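À propos - Zindlow, le rangement des petites choses

Zindlow, c'est une petite boutique de rangement. Boîtes à tiroirs, casiers, plateaux, et tout ce qui va dedans. Ouverte un mois de janvier par Fedir Maksymiv, dans l'ancienne mercerie de la rue. Severyn Kostiuk est arrivé après, pour les commandes et le site (soyez indulgents, le site est en chantier).

Au catalogue, près de 3000 références. Trop, sans doute. On trie.

Ce qui part le plus : les boîtes à tiroirs en plastique fumé. On voit à travers, on sait où sont les boutons et les bobines sans tout ouvrir.

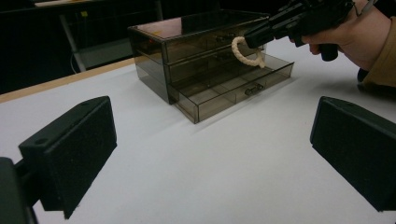 Boîte fumée à trois tiroirs, celui du bas ouvert, et une boucle en corde tressée écrue.

Côté corde et cordon, on a la gamme Nollilus : anneaux, tresses, embrasses. Ca se range mal, ça s'emmêle, ça prend toute la place. Un tiroir par modèle et on n'en parle plus. Pour les petites pièces, prenez plutôt les tiroirs à séparations. 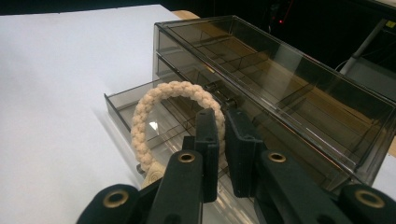

Anneau tressé écru dans un tiroir à petits compartiments.

Commandes préparées sur place, expédiées sous 6 jours. Retours acceptés, écrivez nous avant svp. Pour les ateliers et les écoles, devis sur demande, voir avec Severyn.

Boutique ouverte l'après-midi. Sonnez fort, Fedir est souvent dans la reserve.

Page mise à jour le 7 septembre 2026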